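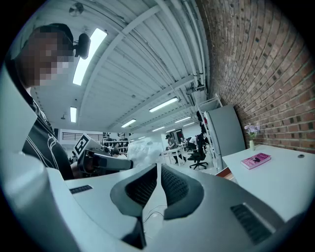 흰 천장 아래에서 일한다는 것
창고를 작업장으로 바꾼 사람들이 조명과 배관을 다루는 방법

헬덴(Helden) 2호동의 천장은 마감재로 덮여 있지 않다. 흰색 골판이 그대로 드러나 있고, 그 밑으로 긴 보와 배관이 방 안쪽까지 뻗는다. 보도 흰색이다. 형광등은 큰 판처럼 환한 것도 있고 길쭉한 것도 있고 짧은 것도 있어서, 문 쪽에서 안쪽을 바라보면 멀어질수록 작은 빛 조각이 된다. 처음 오는 사람은 대개 바닥이나 작업대를 먼저 보는데, 이곳에서 오래 일한 사람들은 천장 이야기를 먼저 꺼낸다.

2호동은 원래 종이 상자를 쌓아 두던 창고였다. 바닥 면적은 950제곱미터이고 칸막이벽은 거의 없다. 헬덴이 건물을 빌려 공동 작업장으로 쓰기 시작했을 때 전기와 수도는 들어와 있었지만 사람이 하루 종일 머물 만한 곳은 아니었다. 난방이 약했고, 낮에도 안쪽 절반은 어두웠다. 상자를 넣고 꺼내는 데는 그 정도 밝기로 충분했을 것이다.

공간 정비를 맡은 윤하늘 씨는 첫 겨울에 두꺼운 양말을 신고 손전등을 목에 건 채 일했다고 기억한다. 물건 이름표를 읽으려고 매번 손전등을 켜야 했다.

"바닥 공사는 견적을 금방 받았어요. 천장은 견적을 내러 온 분들이 다 한참 올려다보다가 연락하겠다고 하고 가셨어요. 연락이 안 온 곳이 더 많아요."

덮을 것인가, 둘 것인가

처음 계획은 평범했다. 경량 철골로 틀을 짜고 석고보드 천장을 달아 배관을 가린 다음 조명을 매입하는 것이다. 사무실에서 흔히 보는 방식이고 겨울에는 데워야 할 공기의 양도 줄어든다. 도면도 그렇게 나왔다.

도면을 검토한 설계사무소 매키넌(McKinnon)의 로레인 홀리스 씨는 다른 안을 냈다. 천장 속에 배관을 넣으면 점검구를 여러 군데 뚫어야 하고, 작업장의 배치가 바뀔 때마다 등기구의 위치도 바꿔야 한다. 매입등은 한 번 구멍을 내면 옮기기 어렵다. 2호동에 들어올 팀들은 몇 달 단위로 자리를 바꿀 예정이었으니 천장도 그에 맞춰 움직일 수 있어야 했다.

홀리스 씨는 천장을 열어 두고 전부 흰색으로 칠하자고 했다. 골판과 보, 배관을 같은 색으로 맞추면 복잡한 것이 덜 눈에 띄고 빛도 더 고르게 퍼진다. 검은색으로 칠하자는 의견도 있었다. 카페나 매장에서 자주 쓰는 방법으로, 천장이 어둠 속으로 물러나 보인다. 그는 작업장에는 권하지 않았다.

"검은 천장 밑에서 커피를 마시는 건 괜찮습니다. 여덟 시간 동안 나사를 고르는 건 다른 일이에요. 위가 캄캄하고 책상만 환하면 고개를 들 때마다 눈이 다시 적응해야 합니다."

헬덴 안에서는 의견이 갈렸다. 먼지 문제를 걱정하는 쪽이 있었고, 층고가 높으면 소리가 울린다는 지적도 나왔다. 두 걱정 모두 나중에 사실로 확인되었다. 그래도 비용 차이가 컸고, 노출 천장 쪽으로 결론이 났다.

칠하는 데 든 시간

골판 천장은 평평한 천장보다 칠할 면적이 넓다. 골이 파인 만큼 표면이 늘어나기 때문이다. 견적서의 면적과 실제로 들어간 페인트의 양이 맞지 않아 중간에 두 번을 더 주문했다. 도밍고 하라 씨가 도장을 맡았다. 그는 조선소에서 일을 배웠고 지금은 공장과 체육관의 천장을 주로 칠한다.

하라 씨의 작업은 닦는 데서 시작했다. 오래된 창고의 보 윗면에는 먼지가 두껍게 앉아 있다. 아래에서는 보이지 않아서 청소를 건너뛰는 현장이 많은데, 그 위에 바로 뿌리면 몇 해 지나 얇은 껍질처럼 일어난다. 고소작업대를 타고 올라가 진공청소기로 빨아내고 젖은 걸레로 훔치는 일이 며칠 이어졌다. 마른 뒤에는 녹이 슨 자리를 갈아 내고 방청 도료를 발랐다.

상도는 무광으로 골랐다. 유광 페인트는 닦기 쉽지만 등기구 주변에 번쩍이는 띠가 생긴다. 골판에서는 그 띠가 골마다 되풀이되어 눈이 피로하다. 하라 씨는 견본을 세 가지 칠해 놓고 불을 켠 다음, 헬덴 사람들을 바닥에 앉혀 올려다보게 했다. 서서 볼 때와 앉아서 볼 때가 다르다고 했다.

배관은 따로 칠했다. 소화 배관처럼 색으로 구분해야 하는 것은 관할 소방서와 건물 관리 주체에 먼저 물어야 한다. 헬덴은 확인을 마칠 때까지 해당 구간을 비닐로 싸 두었고, 그 때문에 일정이 한 주 밀렸다. 스프링클러 헤드나 감지기에 페인트가 묻으면 제대로 작동하지 않을 수 있으므로 이런 부분은 반드시 가리고 작업한다. 하라 씨는 이 보양 작업에만 하루를 다 썼다.

등기구 고르기

조명은 가장 오래 끈 문제였다. 창고 시절의 등은 수가 적고 간격이 넓었다. 통로를 비추도록 달려 있어서 통로가 없어진 지금은 엉뚱한 곳이 밝았다.

조명 업체 신데티(Sindetti)의 믈라티 탐부난 씨가 밤에 와서 조도를 쟀다. 낮에는 문으로 들어오는 빛이 섞여 값이 흔들린다. 바닥에 분필로 격자를 긋고 책상 높이에 조도계를 놓아 한 칸씩 옮겨 가며 읽었다. 안쪽 구석의 값은 글을 읽기에도 모자랐다.

탐부난 씨가 처음 제안한 것은 전면 LED 교체였다. 건물 전체를 합하면 등기구가 134개였고, 한꺼번에 바꾸면 그해 정비 예산을 거의 다 써야 했다. 결국 상태가 좋은 형광등은 남기고 어두운 자리부터 손을 대기로 했다. 그래서 2호동의 천장에는 모양과 길이가 다른 등이 섞여 있다.

등기구가 섞이면 색이 문제가 된다. 같은 흰빛이라도 어떤 것은 푸르고 어떤 것은 누렇다. 흰 천장은 그 차이를 숨겨 주지 않는다. 탐부난 씨는 램프를 색온도별로 나누고, 같은 구역에는 같은 색만 남겼다. 누런 램프는 화장실 앞 복도와 창고로 옮겼다. 돈이 거의 들지 않은 작업이었는데, 입주한 사람들이 가장 크게 느낀 변화는 이것이었다고 한다.

등의 방향도 손봤다. 긴 등은 작업대의 긴 변과 나란히 두는 것을 기본으로 삼고, 작업자의 바로 뒤에 등이 오지 않게 했다. 등 뒤에서 빛이 오면 손 위로 자기 그림자가 떨어진다. 좌우 양쪽에서 비스듬히 들어오면 그림자가 옅어진다. 세밀한 일을 하는 자리에는 책상용 스탠드를 더 놓도록 안내하고, 천장등만으로 모든 밝기를 맞추려 하지는 않았다.

스위치는 세로줄 단위로 나눴다. 전에는 하나를 누르면 절반이 켜졌다. 지금은 저녁에 혼자 남은 사람이 자기 줄만 켜고 일할 수 있다. 스위치 옆에는 천장 평면을 작게 그린 종이가 붙어 있다. 윤하늘 씨가 손으로 그린 것을 복사했는데, 문의 위치가 좌우로 바뀌어 있어 새로 온 사람은 한 번씩 헷갈린다. 고칠 생각은 하고 있다고 한다.

소리와 먼지

입주가 끝나고 나서 가장 먼저 들어온 불만은 소리였다. 금속 공구를 바닥에 떨어뜨리면 반대편 끝에서도 고개를 든다. 전화 통화 내용도 멀리까지 들렸다. 골판은 평평한 판보다 소리를 조금 흩어 주지만 흡수하지는 못한다.

헬덴은 천장에 흡음판을 매다는 안을 검토했다가 미뤘다. 등 사이에 판이 내려오면 그림자가 생기고 조도를 다시 재야 한다. 대신 직물 제작사 웰티사리(Weltisari)에 두꺼운 커튼을 주문해 벽 한쪽과 회의 자리 둘레에 쳤다. 책상 다리에는 펠트를 붙였다. 통화는 입구 옆의 작은 방에서 하기로 정했는데, 이 약속은 잘 지켜질 때도 있고 아닐 때도 있다.

먼지는 보 윗면에 쌓인다. 환기를 시작하는 봄에 가장 많이 떨어진다. 렌즈나 도료를 다루는 팀은 퇴근할 때 작업물에 덮개를 씌운다. 윤하늘 씨는 한 해에 두 번, 6월과 12월에 고소작업대를 빌려 보와 배관, 등기구를 닦는다. 그날은 2호동 전체를 비우고 책상에 비닐을 씌운다. 램프 표면의 먼지만 닦아도 밝기가 달라진다고 그는 말한다. 닦기 전과 후에 늘 같은 자리에서 조도를 재어 공책에 적어 두고 있다.

전기 요금도 공책에 함께 적는다. 스위치를 나누고 처음 맞은 12월에 2호동의 조명이 쓴 전력은 1,761킬로와트시였다. 그 전해 같은 달은 계량기가 따로 없어 비교할 숫자가 없다. 윤하늘 씨는 이 점을 아쉬워한다. 공사를 계획하는 사람이 찾아오면 계량기부터 달라고 권한다.

노출 천장을 고민하는 사람에게

매키넌의 플린 시핸 씨는 비슷한 창고를 여러 곳 손봤다. 그가 현장에서 가장 먼저 보는 것은 비가 온 다음 날의 천장이다. 물 자국이 있으면 도장도 조명도 뒤로 미루고 지붕부터 고친다. 새는 지붕 밑에 칠한 흰 페인트는 한 철을 넘기지 못한다.

그다음은 쓰지 않는 배관과 전선을 걷어 내는 일이다. 오래된 건물에는 어디에도 연결되지 않은 관이 의외로 많다. 덮을 때는 상관없지만 드러낼 때는 모두 눈에 들어온다. 다만 겉으로 봐서는 살아 있는 관인지 알 수 없으니 설비 기사를 불러 하나씩 확인한 뒤 잘라야 한다. 시핸 씨는 확인이 끝난 관에 색 테이프를 감아 두고, 테이프가 없는 것은 손대지 못하게 한다.

전선 정리도 이 단계에서 한다. 헬덴에서는 늘어진 선을 보를 따라 모으고, 새로 추가할 선을 위해 자리를 조금 비워 두었다. 다음에 누가 들어와 어떤 설비를 달지 알 수 없으니 꽉 채우지 않는 편이 낫다. 새 선을 넣을 때는 기존 묶음을 풀지 않고 옆에 하나를 더 만든다.

난방은 각오해야 한다. 따뜻한 공기가 위로 올라가 책상 높이까지 내려오지 않는다. 헬덴은 큰 방 전체를 데우는 대신 자리 가까이에 난방기를 두었고, 아침 9시에 출근하는 사람보다 한 시간 먼저 켜지도록 맞춰 놓았다. 그래도 1월에는 춥다. 안쪽 자리에는 무릎 담요가 늘 걸려 있고, 입구 쪽 자리는 여름에 인기가 있다.

비용을 묻는 사람이 많지만 시핸 씨는 제곱미터당 얼마라는 식으로 답하지 않는다. 지붕의 상태와 걷어 낼 배관의 양에 따라 차이가 너무 크기 때문이다. 천장을 덮지 않아 아낀 돈의 상당 부분은 청소와 도장에 들어간다고 보면 된다고 했다.

남은 일

2호동에서는 아직 바꿀 등이 남아 있다. 신데티는 수명이 다하는 순서대로 LED로 교체하는 표를 만들어 주었고, 윤하늘 씨가 램프에 교체한 달을 유성펜으로 적는다. 깜빡이는 등은 발견한 사람이 스위치 옆 종이에 표시한다.

다음 공사는 흡음이다. 판의 두께와 매다는 높이를 두고 매키넌과 이야기하는 중이며, 시험 삼아 회의 자리 위에 먼저 달아 보기로 했다. 하라 씨도 다시 온다. 고소작업대 난간에 긁힌 보가 하나 있고, 문 위쪽에는 첫 도장 때 빠뜨린 골이 두어 줄 남아 있다. 그때 쓰고 남은 페인트 한 통이 계단 밑에 있는데, 굳지 않았는지는 열어 봐야 안다.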